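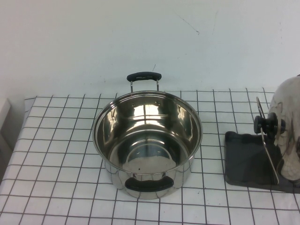

Topf, Tisch, Karodecke: Können Maschinen schon Küche?

Der Topf steht offen auf dem Karotuch, zwei schwarze Griffe, innen blank wie ein Spiegel. Den Rand ringsum kann man gut erkennen, und im Boden glänzt so ein heller Ring.

Wer mich kennt, weiß, dass ich seit Jahren auf den Tag warte, an dem mir jemand (oder etwas) den Abwasch und das Wegräumen abnimmt. Staubsaugen geht ja längst allein, Rasenmähen auch, aber sobald es in die Küche geht, wird es zäh! Ich sammle auf dieser Seite Bilder von Arbeiten, über die ich mir dabei den Kopf zerbreche, und Töpfe stehen bei mir ganz weit oben.

Warum ausgerechnet Töpfe? Weil sie so gemein glänzen. In der blanken Außenwand biegen sich die Linien der Decke zu lauter krummen Streifen, und innen leuchten helle Flecken, die mit dem Topf selbst gar nichts zu tun haben. Ich blende das einfach aus. Eine Kamera mit Software dahinter muss erst mal herausfinden, wo das Metall aufhört und wo die Spiegelung anfängt.

Dann die Griffe. Zwischen Griff und Rand ist hinten eine schöne Lücke, da käme man gut durch. Ich fasse trotzdem meistens einfach irgendwo an, hebe hoch und merke beim Heben, ob noch Wasser drin ist. Dieses Merken finde ich ja fast das Spannendste - ein voller Topf will ganz anders getragen werden als ein leerer, und das entscheide ich, ohne darüber nachzudenken.

Mit Oğuzhan Soylu habe ich darüber mal einen ganzen Abend gestritten. Er meint, ein einzelner Topf auf einem freien Stück Tisch sei so gut wie erledigt, schwierig werde erst der Schrank: Stapel anheben, den großen nach unten, den kleinen hinein, Deckel irgendwie dazwischen. Da hat er recht, in meinem Schrank stehen 13 Töpfe und Pfannen, und ich selbst brauche manchmal drei Anläufe, bis die Tür wieder zugeht. Ich habe mir dann den Spaß gemacht und gestoppt, wie lange ich zum Ausräumen der Spülmaschine brauche: rund 41 Handgriffe, keine fünf Minuten. Eine Maschine dürfte von mir aus 15 Minuten brauchen, wenn ich dafür auf dem Sofa sitzen kann.

Und die Krümel? Auf dem Tuch liegen ein paar winzige dunkle Pünktchen, rechts vom Topf und davor. Ich würde sie beim Vorbeigehen mit der Hand wegwischen, ohne dass mir das jemand aufträgt. Ob so ein Haushaltsroboter von selbst auf die Idee kommt, da habe ich meine Zweifel.

Mein Stand also: Hinstellen und wegnehmen, ja, das traue ich der Technik inzwischen zu. Die ganze Küche nach einem Essen mit Gästen noch lange nicht. Schreibt mir gern, wenn ihr das anders seht, ich lasse mich da sehr gern überzeugen!

Zuletzt auf dieser Seite
- Handtücher falten, der ewige Endgegner
- Sarero und Findeo: zwei Saugroboter, ein Teppich
- Besuch in der Großküche Sárközi
- Regale einräumen im Zaltia-Markt

Kontakt | © Küche, Kabel, Karotuch | Nach oben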